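Clereck Table Cover, Teal

Plellitness > Home and Workroom > Table covers

In stock. Ships folded in a paper sleeve.

We've been wanting to put the teal one on the site since May, and it's finally in! The Clereck is our plain cloth cover for tables that get used hard: sewing, sorting, model building, board games, repotting seedlings, wrapping parcels, all the stuff you'd like to do on the good table without wincing. It has no print, no border and no fringe. You get one flat color from edge to edge, and small things are easy to find on it. If you've ever patted around a patterned tablecloth looking for a black screw, you'll get why we love this.

The cloth is a midweight woven cotton, 200 grams per square meter. That's heavy enough to lie still when you slide a box across it and light enough to go in a home washing machine with the towels. We tried a thicker one first (lovely to touch, terrible to dry) and came back to this weight pretty quickly. It takes pins well, and you can mark it with tailor's chalk and brush the chalk off again.

About the color. We call it teal, but it moves around quite a bit. Near a window it leans green, and under a warm lamp in the evening it can look a shade bluer. Screens do their own thing too, so if you're matching it to a wall or a rug, please order a swatch before you order a cover. The dye is done at Hầu, the same dye house that handles our napkins, and each batch comes out a tiny bit different. If you need two covers to match, put them in the same order and we'll pull them from the same batch.

Clereck cover in teal
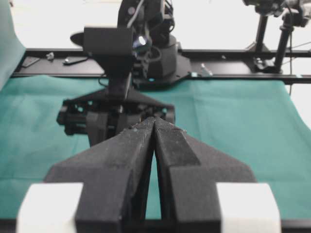
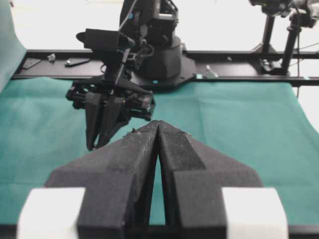

We get a lot of questions about size, so let's go through it. The Clereck comes in 3 sizes: Small for a card table or a desk, Medium for a four-person table, and Large for a full dining table or a long workbench. Measure the top of your table, then add however much hang you want on each side. For a work table we like a short hang, just enough to tuck your knees under without a lapful of cloth. People who want it for dinners usually go up a size. All the edges have a 2 inch hem, double stitched, with square corners.

It's also great pushed up against a wall. Buy one size larger than you need, let the extra run up at the back and clip it to a shelf, and the small stuff stops rolling down behind the table. One customer in Gukcombe does her bead work that way and sent us such a happy note about it that we bought clips for our own packing bench the same week.

Will it wrinkle? Yes, it's cotton. It comes out of the sleeve with fold lines, and they relax after a day or so on the table. A quick pass with a steam iron while the cloth is still a little damp gets it smooth for company. For everyday work we leave the creases alone and get on with things. If you'd like it to stay put, our table clips fit tops up to 2 inches thick, and the felt underlay gives the cloth something to hold on to.

Care

Wash warm with similar colors. The first wash lets go of some dye, so keep white shirts well away from it.
Line dry or tumble on low.
Iron on the cotton setting.
No bleach. It turns the teal a sad khaki. (We checked.)
Lint and crumbs shake off outdoors, and a sticky roller gets the rest.

Please don't set hot pans straight on it. The cloth has no coating and no heat backing, so use a trivet. Spills will go through to the table if you leave them, which is worth knowing if you paint or work with glue. For those jobs, put a wipeable mat on top.

In the sleeve

One Clereck cover, one care card, and a small square of matching cloth for patching. We started adding the patch square after a run of craft knife accidents, and it's now our favorite part of the whole package.

Swatches and returns

Swatches come as a set of 10, one of every color we carry, with the color names on the back. Unwashed covers can come back within a month, and we're happy to swap sizes. Clips and underlay are sold separately on the Table Extras page.

Page updated 2020-08-09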